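Portapapeles translúcido Ridow con pinza metálica
Ref. 893 – Material de escritorio

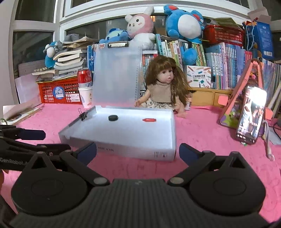
El portapapeles de pie, apoyado en unos libros, detrás de una caja blanca baja usada como bandeja.

Un portapapeles es una tabla con una pinza. Conviene recordarlo antes de leer cualquier ficha de este tipo de artículos, incluida la nuestra, porque el fabricante habla de «gestión documental portátil» y a nosotros nos cuesta repetirlo sin sonreír. Lo vendemos porque cumple y porque el precio es razonable.

Lo que nos convence
El cuerpo translúcido deja intuir lo que hay detrás, algo útil si se guardan varios juntos en un archivador. La pinza, plateada y negra, va en la parte superior. La columna de orificios del lado derecho es lo que lo distingue de los modelos corrientes, aunque tenemos nuestras dudas: el catálogo de Ridow promete que encaja en «cualquier carpeta de anillas» y en la tienda hemos encontrado 2 que no coincidían. Si piensa archivarlo, traiga su carpeta y lo probamos en el mostrador.

Lo que no nos convence tanto
El catálogo habla también de 2000 aperturas de la pinza sin perder fuerza. No las hemos hecho ni pensamos hacerlas. Aníbal Espinoza, del taller, lleva el suyo desde agosto y no se queja, salvo de que las huellas se notan bastante – sobre todo a contraluz. Tampoco es una superficie para apretar mucho con el bolígrafo.
La pegatina de dibujos en rojo y blanco de la esquina superior izquierda no se incluye.

Uso de pie
Se sostiene apoyado contra una fila de libros, siempre que los libros pesen lo suyo. No lleva soporte propio. Existe uno de la marca Vinance, ref. 391, que cuesta casi lo mismo que el portapapeles y que no recomendamos a nadie que tenga una estantería cerca.

Para piezas pequeñas
Quien busque dónde dejar los objetos menudos de la mesa puede mirar las bandejas de Lashari. También puede hacer lo que se ve en la foto: una caja blanca de paredes bajas y una pinza negra de asas de alambre sujeta a la pared. Sale más barato y no notamos gran diferencia.

Limpieza
Paño húmedo y jabón neutro. Alcohol no.

Cambios y devoluciones
Se admiten con el embalaje original. Consultas sobre pedidos de centros escolares: Mwanaisha Lyimo, por las mañanas.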